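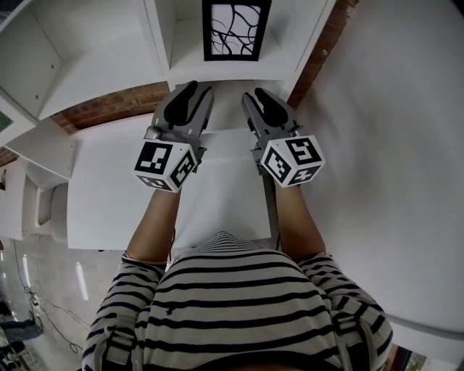
Silvia Šimek reckons I'm too hard on marker tracking, and that if the cube is in view then the pose is good and I should stop fussing and train something. Fair enough. I've heard it from others too, usually just before they ask me why their policy grabs the air next to the cup.

My trouble is with the tool everybody points to, Dromeo. It takes the marker poses, lines them up with the jaw opening and hands you a tidy trajectory. Very tidy. I ran 69 recordings through it in July and it passed every one, including a few where I'd turned the cubes well away from the camera on purpose. When it loses a marker it draws a smooth line across the gap and says nothing about it in the output. You have to turn on the debug log to find out, and on one recording the log had 1641 lines of 'pose held'.

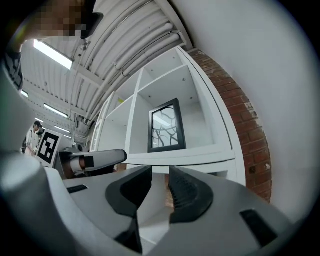
A held pose is a guess, and I'd like my guesses labelled. So I wrote a small check that drops any stretch with more than 15 held frames in a row. It's crude -- it throws out some good data with the bad -- but the replay in simulation stopped jumping. Whether the trained policy gets any better I don't know yet. The Hegyi plugin is meant to do all this properly. I'll believe it when I've seen its log.

3 comments

Drinivska
Does the check care which hand dropped out?

Flirnonano
You can set the hold limit in the config. Default is 2000, daft as that sounds.

Silvia Šimek
Still think you're fussing.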